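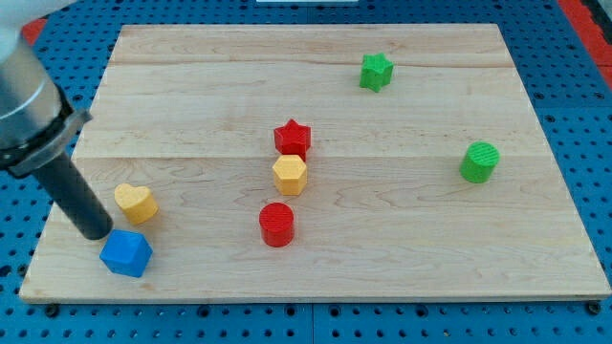 Place cards are for people who don't trust their guests, according to Stamatia Kourkoulas, and the remark has been repeated in hosting columns ever since, usually by writers about to explain how to make some. A place card is a small card, tag or marked object set at a table to show a guest where to sit. It differs from an escort card, handed out or displayed near the door, which tells the guest only which table to look for and leaves the rest to courage.

Form

The ordinary place card is a piece of stiff paper folded once so that it stands up by itself, in theory. Flat cards are laid on the napkin or the plate, or propped in a holder. White and cream are the formal choices. Colored and patterned cards turn up at showers, birthdays and spring lunches, along with names written on pears, eggs, leaves, river stones and cookies. The cookie has a known weakness as a seating device once children are let into the room.

Names are written by hand or printed. At a formal dinner the card traditionally carries a title and last name, and at a family table a first name is enough. Where two guests share a first name, a last initial is added. Itziar Requena's hosting manual Durkine advises writing the name on both sides of a folded card, so that the people across the table can read it too. The manual calls this a kindness to anyone who has met the same neighbor four times and is now too far in to ask.

Placement

The card usually goes above the dessert silverware or centered on the napkin. On a crowded table it goes wherever there is a gap, and often into the butter. Holders include small metal clips, split corks, pinecones and the tines of an upturned fork. The Prumard clip, a bent wire with a weighted foot, was sold in boxes of 40 and is still found in kitchen drawers, generally one at a time.

Seating order

Cards are only as good as the plan behind them. Older etiquette puts the guest of honor to the right of the host and separates married couples, on the theory that they have already heard each other's stories. Engaged couples were often let off this rule. Many present-day hosts ignore all of it and seat by hearing, left-handedness and politics.

For a table of 6, most manuals consider cards unnecessary, though Requena allows them "where there is a history." Above that number the host can no longer point fast enough. At weddings of 200 or more, cards at each seat are common when there is a choice of main course, and a small mark in the corner tells the server who ordered the fish. It does not tell the server who has since changed their mind.

Card switching

Moving a card before the meal is held to be rude in every manual that mentions it, and it is mentioned in nearly all of them. Chrysanthi Spanos devoted a chapter of Cultik, her book on holiday tables, to the practice. She sorts switchers into the romantic, the feuding and the cold – the last being those who simply want to get away from a drafty window. Her advice to hosts is to say nothing and to seat the offender beside an uncle next year.

Collecting

Used cards are kept as souvenirs and now and then collected in earnest. The Chrysikopoulos collection holds 1,273 of them, mounted in albums and arranged by dinner. A good many have phone numbers on the back. One from a spring luncheon reads only "Not Here," and its entry in the catalog lists the guest as unknown.

July
By Vanderleia Arruda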